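Subject: Re: [sirham-neighbors] small claims against Pralter, where we stand
Date: Saturday, September 25, 2021

Hello again everybody, and thank you for all the kind notes,

I'll start with the question that came in overnight:

> Did the judge at Sirham say you each have to file on your own,
> or can we go in together? I still have my deposit receipt
> from June and I'd hate to miss the boat.

Each on our own, I'm afraid. The clerk was very sweet about it and went over it twice for me. Every household that paid Pralter a deposit has its own contract, so every household needs its own claim form, but she can put them all on the same morning if we write the other case numbers at the top of page one. The filing fee is 24 dollars, and you can ask for it back if you win. Bring 3 copies of everything, and please, please bring the contract itself and don't count on a picture of it on your phone!

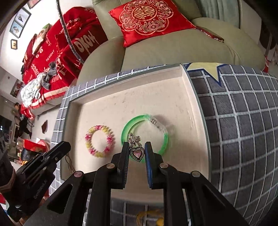 Heart charm and green bangle.

Now, about the money. Most of us paid 200 dollars down, and Pralter has offered to send back 100 if we sign a release. I read that release at my kitchen table with a pot of tea and I did not like it one bit. It says you give up "any and all claims," which would take in the damaged gutters on Rultska Lane as well as the deposit. If you've already signed, don't panic, but do tell the clerk when you file and bring your copy along. I can't give legal advice, and the legal aid desk is open to anybody who'd like a proper opinion (I found them patient, and I talk a lot, as you know).

Some of us are meeting at Giáp for soup before we walk over to file, and you'd be very welcome. 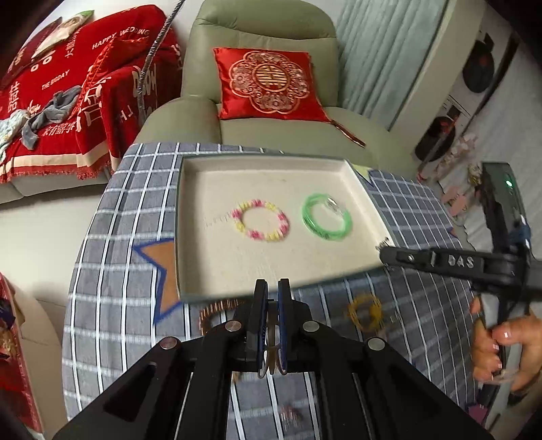 My neighbor across the way wrote back that she would sooner take the hundred and be done with it, that a morning in court means a morning without pay, and could somebody please find out whether a written statement would do if she can't be there. I've promised to ask on my next trip in and will post whatever they tell me.

Warmly, and more soon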